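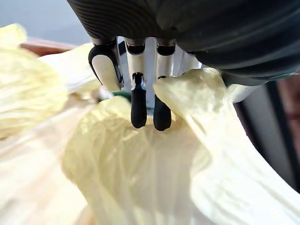
4.2 Installer size and abandoned downloads

We logged 1,884 download attempts for Rusberg, a free label printing program, from two mirror sites. The Juruston mirror showed the file size next to the button. The Ginting mirror did not. An attempt counted as abandoned if no data arrived for 15 minutes - paused downloads were left out. 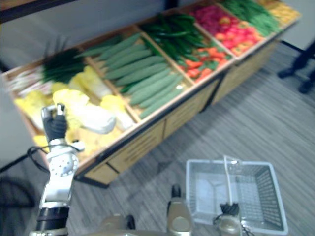

Fikri Osman objected that a paused download is often an abandoned one, and that leaving these out would make both mirrors look better than they are. We kept the rule, but list paused downloads separately in the appendix.

Users who had to restart more than eight times were treated as a single attempt. Both mirrors served the same installer until May.

Figure 2. Napa cabbages in one compartment of a produce stand with a light wooden rim. 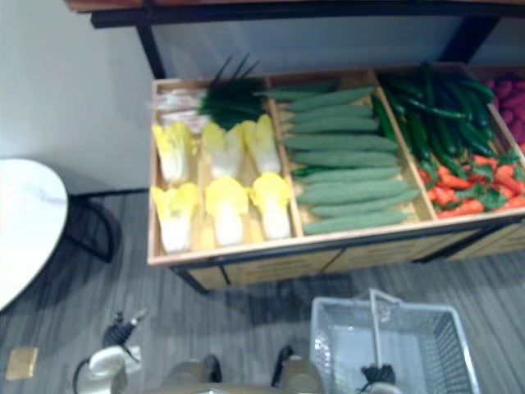

4.3 Checksum warnings

Gilang Majimbun repeated the test with the checksum notice turned off.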